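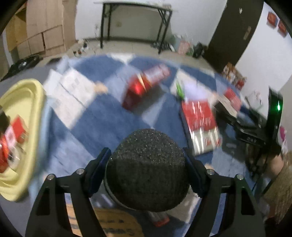 Zerance to open rug washing and repair center in Hundadard

April — By Sieglinde Fuchs, Zerance Press Office
Reading time: 4 minutes

HUNDADARD — Zerance, a regional carpet and rug care company, will open a washing and repair center in the former Mizuno bakery building in Hundadard this April. The center will take in household rugs, stair runners and small commercial mats. It replaces the two collection counters the company has run in the town until now, both of which sent their rugs to the main plant in Jendum.

The new center has 2,245 square meters of floor space on a single level. It will employ 15 people when it opens, 12 of them full time. Four are moving from the Jendum plant, and the others were hired locally over the winter. Training for the new employees took place in Jendum and is now finished.

Customers in Hundadard have had to wait while rugs were trucked to Jendum and back. Washing on site removes that trip. A standard machine-made rug dropped off before 10 a.m. will be ready for pickup in five days. Wool rugs need longer to dry and will take eight days. Repairs are quoted one at a time, and work does not start until the customer has agreed to the price.

"Most of what comes over the counter is ordinary," said Sieglinde Fuchs, who will manage the center. "It's the rug from the hallway, the one under the kitchen table, the one the kids play on. People put up with a dirty rug for a long time when cleaning it means doing without it for three weeks. We think they will bring it in sooner now."

What the center will do

Each rug is inspected and tagged at the counter, and any damage is written on the receipt. It then goes through a dusting machine, which shakes loose grit out of the pile before any water is used. Colors are tested on a small patch at the back. Rugs with stable dyes are washed flat with a mild detergent and rinsed until the water runs clear. Rugs that fail the test are cleaned by hand with very little moisture.

Drying is done in a heated room with moving air. Small rugs hang from poles. Large ones are raised on a hoist. The room was once the bakery's flour store, and its thick walls hold the temperature well, so the company kept them and put its money into new ducts and a new roof.

The repair bench will handle worn edges, loose fringes, small holes and burns. It will also fit non-slip backing cut to size. The center will not accept leather, fur or rugs with electric heating elements.

Water and heat

The washing line collects its final rinse water, filters it and uses it for the first wash of the next batch. Lint and grit are caught in settling tanks and taken away twice a month. Heat drawn from the drying room air warms the wash water. Zerance installed the same setup in Jendum two years ago and made only small changes to it for Hundadard, mainly to the filters, which can now be swapped without stopping the line.

Deliveries and collection

A van will collect from homes in Hundadard and the nearby villages on weekday mornings. Collection is free for orders of two rugs or more. Drivers will roll and carry rugs but cannot move heavy furniture, so customers are asked to clear the rug before the van arrives. Customers in apartment buildings without an elevator should mention this when they book.

The two existing counters will close on the day the center opens. Rugs already handed in there will be moved to the new building, and the old receipts remain valid. More than 955 households hold a Zerance customer card in the Hundadard area — their cards will work as before and no new registration is needed.

Prices

Prices per square meter stay at the current level through the end of the year. The minimum charge for a single small rug has been lowered, and the full price list will be posted at the entrance. Schools and daycare centers may ask for a fixed yearly rate that covers four washes per rug.

About Zerance

Zerance cleans, repairs and stores rugs and carpets for private and business customers. Its main plant is in Jendum, where it also runs a climate-controlled storage hall. The Hundadard center is its second washing site.

Press contact: Zerance Press Office, Jendum | © Zerance. All rights reserved. | Back to top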